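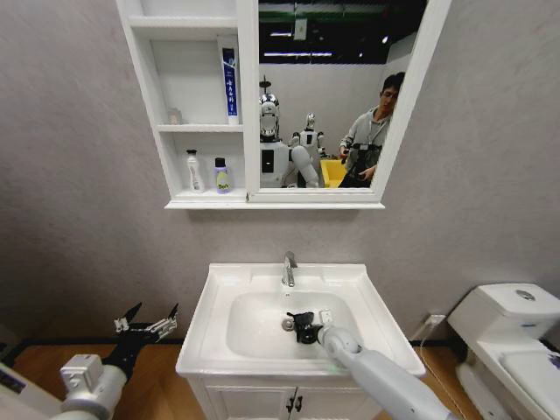
Pierina Santoro reports that her hand lost its zero twice in one week after wet work, and asks whether the fault lies in the finger tendons or in the wrist coupling. In both cases she had re-zeroed the fingers with the arm reaching down into a basin, and that is the likely cause. The procedure below puts the arm in a neutral position first and deals with the wrist before the fingers.

It applies to the Trokovent two-armed humanoid with black multi-fingered hands, running the Cullier service panel. Allow a full hour for the first hand. The second goes faster.

What you need

- 2.5 mm and 3 mm hex keys, ball end on the longer one
- Torque driver that reads down to 0.5 Nm
- Lint-free cloths and isopropyl alcohol
- Sayce dry-film lubricant, the thin grade
- The zeroing block that came with the hand
- A notebook or the unit's log sheet

Do not use silicone spray on the knuckle joints. It creeps along the cables and gets into the connector at the wrist.

1. Park the arms

Move both arms clear of the worktop, the basin and any cabinet doors. In the service panel choose Park, then Neutral. The forearms should come to rest level, palms facing inwards. If the workspace is too narrow for Neutral, back the base out before parking. Do not shorten the move by hand.

Open all fingers fully, wait for the panel to show Idle, then cut power to the arms at the isolator. Leave the controller on. The joint counts are held by the controller, and you will need them in step 4.

2. Clean the fingers

Wipe from the knuckle towards the fingertip, never the other way. Soap residue is the usual problem on units used at sinks. It dries as a film on the side faces of the joints and the finger begins to stick near the end of its travel. Dampen the cloth and keep the bottle well away from the hand.

Look at each cable where it passes over a knuckle. A cable that has been pinched has a flat, shiny patch. Replace it now, as zeroing a hand with a damaged cable wastes the rest of the job.

Apply one drop of lubricant to each pivot. Bend the finger ten times by hand and wipe off what comes out.

3. Check the wrist coupling

Hold the forearm steady with one hand and try to twist the palm with the other. There should be no movement that you can feel. If there is, take off the wrist cover and check the four clamp screws in a diagonal order. They go to 1.2 Nm. If one turns more than an eighth of a turn before it reaches torque, remove all four, clean the threads and refit them with fresh low-strength threadlock.

Ibrahim Ojo adds that on early units the cover can trap the connector lead. Check that the lead lies in its groove before you press the cover home.

4. Zero the joints

Restore power to the arms. Do not jog anything yet. Open the Hand page and write down the present offset for every joint. Place the zeroing block in the palm and close the fingers on it in Soft mode, starting with the thumb. When the current reading settles, press Store for that finger and go on to the next.

Compare the new offsets with the old. A change of up to 47 counts is normal wear. Anything larger on one finger points to a stretched cable. A similar shift on every finger points to the wrist, so go back to step 3.

The panel sometimes shows code 3867 at this stage. It means the block was removed before the last value was written. Put the block back and repeat the last finger only.

5. Test at the basin

Run the arm down to the basin slowly, with the speed limit at 10 per cent. Stop above the drain and check the clearance on all sides of the hand. Rims and spouts are the two places where a hand with a bad wrist zero will touch first. Then run six pick-and-place cycles with a soft object such as a sponge. Watch the fingertips on release. They should part together.

If a finger lags on release but closes well, the pivot is still dirty. Repeat step 2 for that finger. There is no need to zero again.

Intervals

Clean after every session with water or soap. Check the wrist coupling every 600 cycles. Zero after any cable change, after any contact hard enough to trip the arm, and whenever the offsets have drifted past the limit given above. The Nernville hands have a different clamp and should not be tightened to these figures.

Reading time: 4 min
12 shares | 3 comments

Related
Replacing a finger cable on the Trokovent hand
Cullier service panel: backing up joint offsets
Setting soft limits near taps and mirrors
Choosing a lubricant for small pivots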